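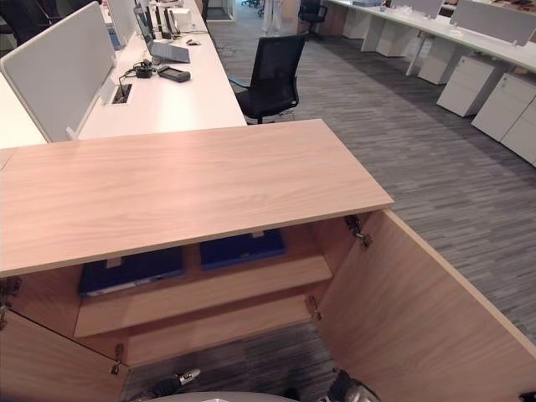

Two blue binders on a shelf, cabinet doors open.

Lambros Vasilakis Is Leaving Sturdale, and I Need a Minute

5/29/26

Well, it's official. Lambros Vasilakis is walking out of the emergency room doors on Sturdale for good, and he's doing it at the end of the season that's shooting right now. The actor confirmed the news this morning in a post that went up before I'd finished my first coffee, and my phone hasn't stopped buzzing.

"I've loved this job more than I knew how to say while I was doing it," he wrote under a picture of his own beat-up sneakers on the set floor. "I'll be back for one last stretch of episodes, and then somebody else gets my parking spot."

The parking spot! If you've watched any of his interviews you know the parking spot is a whole thing. He complained about it on a talk show once (it's under a tree, birds live in the tree, you get the idea) and fans have been mailing him windshield covers ever since.

By the time he goes, Vasilakis will have appeared in 174 episodes over nine seasons, which makes him the longest-serving member of the main cast. He's played Dr. Văn's best friend, rival, roommate, rival again and, for one very strange stretch in season six, his landlord. I don't think there's a version of the show in my head that doesn't have the two of them bickering over a vending machine.

A spokesperson for the show sent over a short statement that said everyone there was "grateful and a little weepy" and that the character's exit "has been planned with care and with Lambros in the room." I asked whether that meant he lives. I got a smiley face back. I've been doing this a while and I don't know how to read a smiley face from a publicist, so please don't write to me asking.
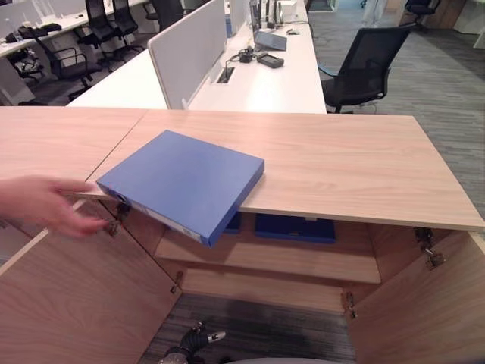
The rumors about him going started back in March, when he skipped the big cast panel and the empty chair got more attention than anybody sitting down. The show said at the time that he had a family commitment, and he said the same thing himself a few days later, and I believed it. A lot of people did not! The fan boards went to work right away, going back through old interviews and charting every time he'd said the word "next." This is a crowd that does its homework, and I say that with love. Picture a blue ring binder like the one being tilted off the cabinet top there, with the narrow white label strip down the spine, and now picture it stuffed with printed-out recaps, because I've met viewers at signings who carry exactly that kind of thing under one arm. One woman had tabs for each hospital administrator the show has fired. There were a lot of tabs.

So the theory folks get to take a victory lap today, and good for them. They had it right that he was leaving. They had it very wrong on the reason, though, and I want to go through that part, since some of what was going around was pretty ugly.

No, there wasn't a feud

The loudest version of the story had him storming off after a fight over money. I heard it, you heard it, my dentist heard it and brought it up while I had a mouth full of cotton. Vasilakis went after that one directly in his post. He said nobody at Sturdale had been anything but kind to him, that his contract was simply up, and that he'd told the producers his plans before the season began.

I called two people who work on the show and asked them the same question. Neither wanted to be named, and both said the same thing in different words. He was on time, he knew his lines, and he bought the crew tacos on the cold night shoots. One of them did tell me he hums between takes and that it can be "a lot" by hour twelve. If that's the worst dirt going, I can live with it.

I'd also like to put to bed the idea that he was written out. The writers found out from him, in person, over lunch. One of my two sources was at the table and said the room got very quiet and then somebody asked if he was going to finish his fries.

What he's doing next is a movie

The next part I'm really excited about. Vasilakis has signed on to star in Iker, a small drama about a lighthouse mechanic who agrees to drive his estranged father across three states to a wedding neither of them was invited to. It's being made for the streaming service Drular, and he'll also be a producer on it, which is a first for him.

I read an early draft of the script last fall (I can't tell you how, and it probably wasn't supposed to happen) and I cried on a bus. There's a scene in a diner with a broken jukebox that I still think about when I'm doing the dishes. The part has next to no dialogue in the first half, so he'll have to do it all with his face, and if you've seen the elevator episode you know he can.

Drular says filming gets going once he wraps on Sturdale. There's no release date yet. There's no trailer either, whatever that account with the flame emoji is telling you. The clip it's been passing around is from a truck commercial he did years ago, and he looks about twelve in it.

Asked whether he was nervous about carrying a film after so long in an ensemble, he told a radio host this afternoon, "Oh, I'm terrified. I've had the same fake stethoscope for most of my adult life. I don't know what to do with my hands." The host offered him a real stethoscope. He took it. 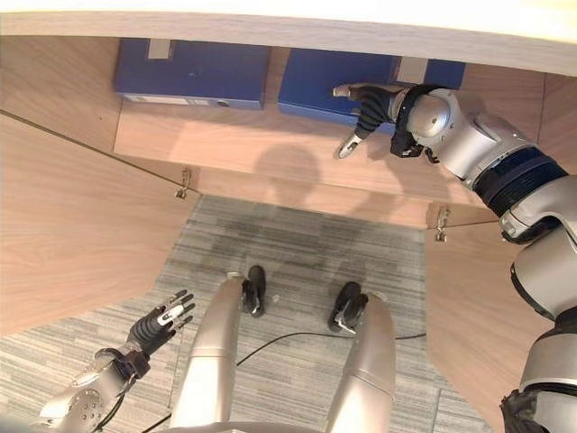

How the fans are taking it

Badly! Sweetly, too. The hashtag was everywhere by lunchtime and most of what I scrolled through was people posting the moment that got them hooked. The helipad proposal came up over and over. So did the Thanksgiving blackout, and the one where he delivers a baby in a car wash, and the one where he has to tell Dr. Văn about the test results and the camera just stays on the two of them while the rain comes down the window. I rewatched that one on my lunch break, which was a mistake, because I had a meeting right after.

A few people are saying they'll quit watching. I get it, but I've said that about this show four separate times and I'm still here every week in my bathrobe. I said it when they burned down the old wing. I said it when they did the musical.

There's already a petition to bring him back, and he hasn't left. I signed it. I know it won't do anything.
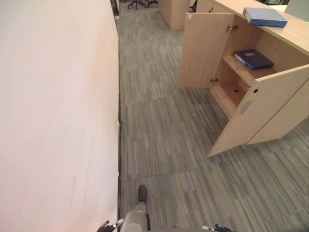 Duyên Tiêu

I should tell you I've interviewed Vasilakis once, so you can weigh all of this however you like. It was early on, when the show was still shooting in a converted office park and I was sixteen minutes late after going in through the wrong building. He'd waited in the lobby with two cups of tea. One was mine and it had gone cold, and he insisted on going back for another one while his publicist looked at her watch and then looked at me.

We talked mostly about his mom. She'd wanted him to be an actual doctor, and when he got the part he called her and said, "Good news," and let her believe it for an entire afternoon. She hung up on him when he told her the truth. Later on she came to the set, found the prop pharmacy, and spent the visit telling the crew which bottles were in the wrong place. They moved the bottles. He swore to me you can see the change if you watch the second season closely, and I've tried, and I can't.

I bring it up because his mom got a mention in today's post. She's the family commitment from March. She had surgery, she's home, she's fine, and according to her son she was rude to every nurse who told her they recognized him. He said he sat by the bed and thought about how many hours of his life he'd spent pretending to be in a hospital, and that he wanted to be around more. The movie shoots closer to her house. That seems to be most of the reason right there, and I feel a bit bad for everyone who spent the spring yelling about money.

As for the show, it's already been picked up for another season, so Sturdale will carry on without him. The producers say they won't recast the role, and they won't be bringing in a new best friend for Dr. Văn right away either. I'm glad. Let the man eat lunch alone for a few episodes. I want to see him look over at the vending machine.

No air date has been announced for the last episode with Vasilakis in it, but the radio host tried to get it out of him and he did say it would be a long one, and that he kept something from the set. He wouldn't say what. My money's on the ugly orange mug from the break room, and if it's the mug, I'd like it noted that I called it.

I've asked Drular for an interview about Iker and I'll post it if it comes through. In the meantime the early seasons are all up to stream, and I'll be starting over from the pilot tonight at 5 with a blanket and a frozen pizza, if anybody wants to watch along in the comments.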